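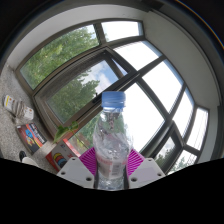 Bottle & Can Drop-Off FAQ

Tinddale Returns Depot, Royer Street entrance

Updated January. Read this before you call please, the phone is one line and it's usually busy.

When are you open?

8:30 to 5 most days. Gate closes at 4:45, not 5. If you pull in at 4:50 with a truckload we will send you home. Closed on public holidays. Snow days: check the sign at the bottom of the hill.

What do you take?

Plastic drink bottles. Aluminum cans. Glass drink bottles, any color. Juice cartons, rinsed. That's most of it.

What don't you take?

Milk jugs (curbside bin). Motor oil containers. Paint cans. Wine boxes with the bag still inside. Shampoo, ketchup, dish soap, anything that didn't hold a drink. Window glass. Light bulbs. Propane cylinders, ever. Those go to the hazardous shed at Drerumcombe.

Do bottles have to be uncrushed?

No. Dented, squashed, twisted, fine. The old machines couldn't read a crushed one but we sort by hand now. Totally flat is a pain to sort, so don't run them over with the car.

Caps on or off?

On. This changed two years ago and people still ask. Loose caps fall through the belt and jam it. Screw it back on, done.

Do I take the labels off?

Leave them. If the label is gone we can still take the bottle but you might not get the refund on it, depends if we can tell what it was.

Do they need to be washed?

Rinsed. Doesn't need soap. A few drops of water left inside is OK. Half a soda is not OK, it goes all over the table and brings wasps. Bags that are dripping get handed back.

How much do I get?

Depends on size and type, the rates are on the board at the counter. The board is right and the old printed leaflet is wrong. If you have a leaflet with a green border, throw it out. (Paper bin, by the door.)

Cash or card?

Cash up to the limit on the board. Over that it's a voucher or a bank transfer. Transfers take 3 working days, sometimes longer after a holiday. We can't speed it up, it's not done from here.

Where can I use the voucher?

The grocery store next door and the hardware store on Royer Street. Not the gas station, they stopped. Vouchers run out after six months and we can't reissue one that's expired or been through the wash.

Is there a limit on how many I can bring?

Walk-in limit is 2 large bags per person when there's a line. No line, bring what you want. For big loads (team fundraisers, weddings, clearing out a garage) book a slot, see next one.

How do I book a bulk slot?

Call or ask at the counter. Slots are mornings only. We need your name, a phone number, and a rough idea of the load. "A lot" isn't enough to go on. Bags, boxes, how many. If you can't make it tell us so somebody else can have it.

Do I have to sort them first?

For walk-ins, no, but you'll get through faster. For bulk, yes. Plastic, cans, glass, seperate bags. Glass in boxes or crates if you can, bags split.

What kind of bags?

Clear or see-through is best. Black trash bags we have to open and tip out, so expect a wait. We don't give bags back after, so don't use your good ones. We sell clear ones at the counter.

Can I donate my refund?

Yes. Say so before we count, not after. There's a list at the counter of local groups. Right now it's the pool fund, the food pantry, and the Erkitico youth band. List changes every few months. To get a group added ask for the form.

Why is your count different from mine?

Usually because something in the bag wasn't eligible. Rejects go in a tub beside the table and you're welcome to look through them. Speak up while you're still at the table. Once the bag is tipped in the big bin we can't recount.

Bottles from out of state?

No. Sorry. We get asked every summer. We'll recycle them for you but there's no refund.

I found really old bottles in a shed, are they worth anything?

Not to us. Someone brought in a glass one they said was from 1808 and wanted the deposit. No deposit. Try the antique place in Drerumcombe.

Where do I park?

Lot on the left as you come in. Not in front of the roller door, trucks need it. Carts are by the fence, bring them back when your done. If you can't lift your bags, honk once and someone will come out.

Is there a bus?

The 112 stops at the end of Royer Street, five minute walk. Bags are allowed on if they're tied shut and don't leak. Driver decides.

Can I bring my dog?

In the car, yes. Not in the sorting area, there's broken glass on the floor no matter how often we sweep.

Can kids help?

Sure, closed shoes, stay behind the yellow line. School groups need to book, same number as bulk slots.

Do you pick up?

Only from businesses, and only inside Tinddale. Bars, cafes, offices. Minimum is one full wheeled bin a week. We supply the bin. There's a waiting list right now, almost full for spring.

I dropped something in with my bottles, can I get it back?

Call right away. Bales go out in the afternoon and after that it's gone. We have a box of keys and one hearing aid at the counter, come look if they might be yours.

Are you hiring?

Summer, part time, ask in May. Must be OK with noise and the smell of beer.

Still have a question?

Counter, or call after 2. Mornings we're unloading and won't hear it ring.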